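Home Stories Poems Archive About

The Hotline

So I was the one who picked up the phone. I want that on the record, since the record is pretty much all I have left from that job.

This was my second winter at the Halvorsen Building, which you've driven past if you've ever been lost in that part of Virginia. Four floors, bad coffee, a parking lot that flooded every March. I was a civilian. I had a badge that opened 2 doors and a title with the word "liaison" in it, and what I did all day was sit next to the phone that rang in the other capital.

You're picturing a red phone. It was beige! It had a sticky hash key and a label on the bottom from a company called Visto, and once a day somebody over there called and said the test phrase, and I said the test phrase back, and we both hung up. That was the whole relationship. I'd done it 534 times by then (I kept a tally inside my desk drawer, which I wasn't supposed to do) and I'd never once heard the guy breathe wrong.

Then one night he called and didn't say the phrase.

He said, "Are your people coming?"

Now, there's a binder for this. It's called the Flerneo procedure, after the exercise where they wrote it, and it runs 42 pages, and page one says do not answer any question of substance. Get the general. So I put my hand over the receiver and looked around for the general, and the general was at a dinner across the river with his phone in a little locked box by the coat check, because that's the rule at those dinners. His deputy was on a plane. The colonel who covered for the deputy was in the bathroom, and I mean he'd only just gone.

I said, "Please hold."

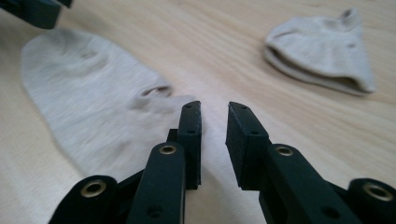
And he held. I could hear a radio going on his end, some kind of dance music, and I remember thinking it was a weird thing to have on if you thought you had an hour to live. I could also see the big screen from my chair, and our ships were right where they'd been at lunch. They hadn't moved since lunch! I knew it, the kid on the night desk knew it, the guy who filled the vending machine probably knew it.

Nobody had told the man with the radio, though.

So I took my hand off the receiver and said, "Sir, I can't discuss that. But I'm going to be right here tomorrow for the test, same as always, and I've got a dentist appointment the day after that I'm really dreading."

It was quiet long enough for me to hear a whole chorus.

"Which tooth?" he said.

"Back left. The big one."

"Ah," he said. "That is a bad one." Then he said the test phrase, kind of slowly, and I said mine, and he hung up. The colonel came back drying his hands on his pants and asked if anything had come in.

I told him. I told everybody, for the next 7 weeks, in nearly every room that building had. Had I been authorized? No. Had I disclosed the movements of personnel? Well, mine, to the dentist. One lawyer wanted to know if "the big one" was code. They ran the recording through a machine called Pikix that was supposed to tell you if a voice was lying, and it said both of us were telling the truth, and I think that bothered them more than anything.

They moved me to records after that. The phone went to someone with a rank.

I did keep the appointment. It was a root canal. The next morning, before they'd taken my badge for the good door, the phone rang right on time and he said the phrase, and I said it back as well as I could with half my face still swollen.

"So," he said. "They saved it?"

I looked over at the colonel, who was looking at the binder.

"They saved it," I said.

Last updated 2/16/23

Contact | Copyright, the author | Back to top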